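Tuesday, April 7, 2026

# Notes from the Wadgate open day

I spent most of a day at the Wadgate site, where Jasstead runs its handling and assembly work, and I am writing up my notes before they go stale. The invitation promised "live cells and engineering staff on hand," and both were provided. I had a ticket for the morning session and stayed through the afternoon one as well, which the front desk allowed after some discussion.

Background for anyone new to this blog: I design fixtures and end-of-arm tooling for small-batch work. Parts arrive in bins, they are rarely the same part for long, and a dedicated gripper for each one is hard to justify. I go to these events to find out what the multi-finger people can do this year that they could not do last year. My last visit of this kind was in October, at a different company, and it was mostly slides.

## Layout

There were 11 stations on the floor. I looked at all of them and took useful notes at four. The others were palletizing, a labeling line, a mobile base that followed a painted loop, and similar things that are covered well elsewhere.

Visitors were let in by groups of 16, which was the right size. With a larger group the people at the back would have seen only the people at the front. Each group got a short safety talk, then was left to walk. Staff at the stations answered questions at whatever level they were asked, and in two cases opened the control software and scrolled through parameters with me. I appreciated that more than the lunch.

## The palm-down hand

The station I spent the longest at ran a multi-finger hand under the Kotico project name. The task was holding and placing molded plastic parts. These are curved, thin in places, with a smooth outer wall and a good deal of structure on the inside. A suction cup has trouble with that kind of geometry. A two-jaw gripper will hold it, but only in one or two orientations, and those tend to be the ones you also need free for insertion.

The hand comes in from above with the fingers pointing down. The finger pads are light in color and rounded at the ends, set into black housings, and each pad has a row of three holes along its length. I asked whether the pads were field replaceable. They are, and the swap takes a few minutes with a small driver. The pad compound is the consumable in this design. Jasstead quotes 3,000 cycles as the inspection interval, and the engineer I spoke with said the shop floor habit is to look at 2,000.

I asked what fails first. The answer was the surface of the pad near the tip, where it glazes and loses grip on smooth plastic. The drive train came a distant second.

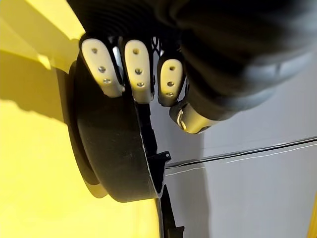 The grasp planner starts from a library of contact sets for each part. A contact set is a list of which fingers touch, where on the part they should touch, and how much force each one may apply. The planner picks a set based on the part's pose and on what the placement requires at the far end. If nothing in the library is feasible, the cell refuses the part and moves it aside for a human. There is no improvising. I was told an earlier version did improvise and that it was a support burden.

Force control is per finger. The loop is closed on motor current, with a correction table for friction that gets rebuilt at the start of each shift. The rebuild means opening and closing the hand through its range with nothing in it. I asked how far the table drifts during a shift and was told that it depends on the temperature of the gearboxes. They log it but do not correct for it until the next rebuild. For the parts they are running, with soft pads and generous tolerances, I think that is acceptable. For thin-wall parts with a cosmetic face I would want a mid-shift check.

Things I wrote down at this station, in no particular order:

- Approach speed drops well before contact. It looks slow from the aisle, and it is most of the cycle time.
- The retreat is straight up. Fingers open first, dwell, then lift. Shortening the dwell was tried and dropped parts.
- The camera near the hand is used for the final correction only. Coarse pose comes from a fixed camera overhead.
- Lighting is the part of the setup they have changed most often. Dark plastic under bright light gives a clean outline and almost no surface information.
- Cable routing at the wrist is still a compromise. It limits rotation in one direction, and the planner has to know about it.

The lighting point deserves a little more space. Matte dark parts are common in my work too, and every vision vendor I have dealt with demonstrates on something pale. The approach at this cell is to ignore the wall of the part and fit to its edges and to features that stand out from the body, such as tabs. If the tab is hidden by a finger, the fit falls back to the rim, and the uncertainty in rotation goes up. The software reports that uncertainty as a number, and the placement step has a threshold for it. I asked to see a rejected placement and they produced one by turning the part by hand between cycles. The cell stopped, reported the reason in a full sentence, and waited. I have paid for systems that do less.

## Cost and integration

No price list was available. I was given a range verbally and asked not to publish it. It is more than a two-jaw gripper and a drawer full of custom jaws, and less than I expected. The case for it rests on changeover. If you change parts once a quarter, buy the jaws. If you change several times a day and your parts are awkward, the arithmetic gets closer, and the cost of building contact sets becomes the main term.

Building a contact set currently takes an experienced person most of a morning per part. The tool suggests candidates from the CAD model and the person throws most of them out. There is an import path for parts without CAD, using a scan, and I was advised to avoid it for now.

The controller talks to the arm over a standard fieldbus. The hand needs its own power supply, which sits in a separate enclosure under the bench and has a fan louder than the arm. Someone should fix the fan.

## Thambiah

The other station worth a paragraph was a tray feeder labeled Thambiah. It is a shallow vibrating tray with a controller that chooses its motion from what an overhead camera sees. The aim is to flip parts that have landed wrong side up and to separate those that overlap. It was demonstrated with flat brackets and it handled them. I asked about curved shells, which rock in place and absorb most of the energy put into them. The reply was that these are on the list. I would like to see the feeder and the Kotico hand connected. They were at opposite ends of the hall and, as far as I could learn, are run by different groups with different release schedules.

## Smaller items

The emergency stops were wired by zone, so a stop at one station took its neighbor down as well. It happened once while I was there and recovery was quick.

Documentation was on paper at each station and had been printed recently. The revision on the sheet matched the revision on the screen at the two places I checked.

The afternoon talk on calibration ran long and was the best part of the program. The useful section dealt with how to tell a bad hand-eye calibration from a loose camera bracket. The method is to repeat one pose from several approach directions and plot the error. A consistent offset points to calibration. Scatter that depends on direction points to the bracket. I will try it on our own cell, where I have suspected the bracket for some time.

I have asked for a set of pads to test against our parts, and for the friction log from one full shift if they are willing to share it. If the pads arrive I will run them on the gray housings first and post the wear measurements here.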